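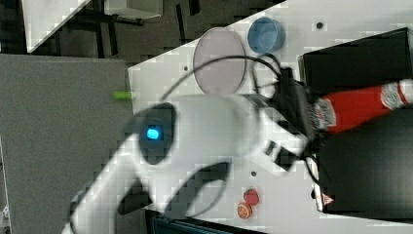

Hestcombe Tritia

Updated in December by the reference desk
3 min read

The Hestcombe Tritia was a two-door coupe built by the Hestcombe Motor Company at its plant in Lundcombe. It was the company's only rear-wheel-drive car with a V8 engine, and it was sold in a single body style for its entire run. Total production was 3464 cars.

Background

Hestcombe had built its name on four-door sedans and light delivery vans. By the time work on the Tritia began, dealers were asking for something that would bring younger buyers into the showroom. The company had little money for a new platform, so engineers shortened the floorpan of the Kusuma sedan and moved the rear seat forward. The doors, roof and rear quarter panels were new. The windshield, dashboard and front suspension came over from the Kusuma without change.

Engine and drivetrain

The standard engine was a 353 cubic inch V8 with a cast-iron block and a two-barrel carburetor. A four-barrel version was optional and was fitted to most cars. Buyers could choose a three-speed automatic or a four-speed manual, the latter with a floor shifter and a heavier clutch. Early manual cars were known for a weak clutch linkage, and Hestcombe issued a revised bracket to dealers during the first year.

Front disc brakes were standard. The rear drums were shared with the delivery vans and are still easy to find.

Trim levels

The base car came with vinyl seats and steel wheels. The Tritia Custom added cloth upholstery, a clock and bright trim around the side windows. A third version, the Tritia L, was offered in the final year only. It had a rear spoiler, a limited-slip differential and a choice of two colors, dark green or silver. Hestcombe built 300 of them, each with a numbered plate on the glove box door – these plates have since been reproduced, and they are not accepted as proof on their own.

Reception and end of production

Reviews praised the engine and the driving position but were less kind about the steering, which was slow and needed five turns from lock to lock. Sales fell after the first year as fuel prices rose. The Lundcombe line was turned over to the Kusuma wagon, and no direct replacement was built.

Survival

Rust in the rear wheel arches and trunk floor claimed many cars. Mechanical parts are shared widely enough to keep the rest on the road, but the rear side glass is unique to the model – it is usually the hardest part to replace.

Contact | Copyright Lundcombe Motoring Reference | Back to top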